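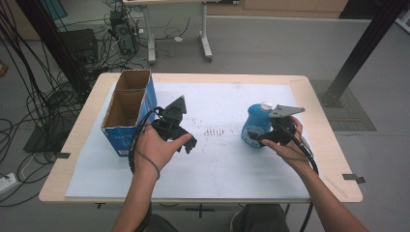

An open cardboard box with a divider inside, on a covered worktable.

The Sodau Hub was a home automation controller sold by Hornetti, a maker of door chimes that had decided, somewhat late in the day, that chimes were not enough. It connected lights, thermostats, locks and window blinds over a household network and answered to spoken commands, provided they were phrased in one of the ways it liked. It was discontinued after its second version.

Development

The hub was designed by Kwadwo Korletey and Birsen Şimşekoğlu, who had previously worked on Hornetti's wireless chime line. Their first prototype had no microphone and was controlled by a dial. Management asked for a voice assistant, and the dial was kept as a volume control, a job for which it was considerably overqualified. The assistant was named Rotura, reportedly after a long meeting. Korletey later noted that the word means "breakage" in Spanish, a fact raised by the Spanish distributor once the manuals had been printed.

Hardware

The first version was a squat gray cylinder with two microphones, a single speaker and a light ring. The ring had 9 colors, each with its own meaning. Amber stood for a lost connection and a slightly different amber for a software update. Owners were advised to consult the booklet.

The second version added a third microphone and a wall bracket. It also moved the power socket to the underside, so that the hub no longer sat flat unless it was mounted on the bracket, which was sold separately.

Software

Rotura could store up to 400 household routines. Reviewer Wai-kit Yang, who tested the hub over a winter, used four of them and described the remaining capacity as "reassuring." Third-party support came through a program called Abubakari, under which over 90 accessories were approved. A large share of these were light bulbs.

Commands were processed on the device itself, an unusual choice that pleased privacy advocates and made the hub think for a moment before turning on a lamp. An update one November shortened the delay and, for a few days, reversed the meaning of "up" and "down" for blinds.

Reception

Reviews praised the sound quality and the lack of a subscription fee. Primo Bortolotti called it "the best door chime I have ever argued with." Criticism centered on the setup process, which had to be restarted from the beginning if the phone's screen went dark.

Legacy

Hornetti returned to chimes. A small group of owners led by Adom Gyamfi maintains replacement software for both versions, including an option to turn the light ring off.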